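The case against the junk bowl

Most work surfaces collect small parts. A lid comes off something, a pad falls from the underside of an appliance, a plastic fragment turns up, and each is left where it landed on the theory that its owner will return. The usual remedy is a bowl. I think the bowl is a mistake.

A bowl changes the location of the problem and removes information. A part left on the table still has a position, and position is often the best evidence of what it belongs to. Once it has been dropped in with 49 other parts, that evidence is gone. The bowl is then searched by stirring, and stirring favors large pieces over small ones.

Aoife Moriarty, who ran the parts bench at Tromton when I worked there, used a different rule. Loose items were sorted on the surface, in the open, before anything was put away. Rounded pieces went with rounded pieces, flat with flat, fragments last. Each group got a shallow tray with a label, and a tray with no claim on it by the end of March was emptied. I objected to the rule for 2 years. It takes more table area than a bowl does, and the area is unusable while the sorting is under way. I now think the cost is fair.

Small white fragments and a light blue pad on a speckled tabletop; a small pale rounded piece held upright between yellow fingers.

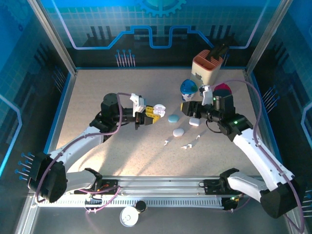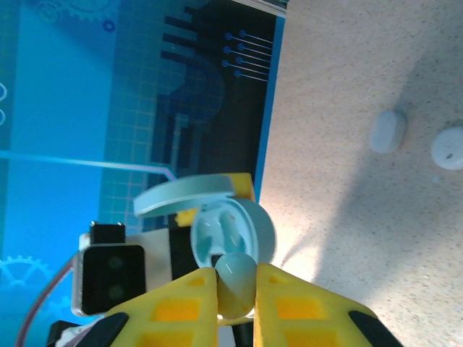

Color is a poor first key. Pale parts outnumber every other kind in my own drawers, and white, cream and light gray become one category under a warm bulb. Shape holds up better, and size better still. I would sort by size, then shape, and use color only to settle a tie.

The labels should name what the part does, if known, and otherwise where it was found. "Misc" should not be permitted — a tray marked that way is a bowl with straight sides.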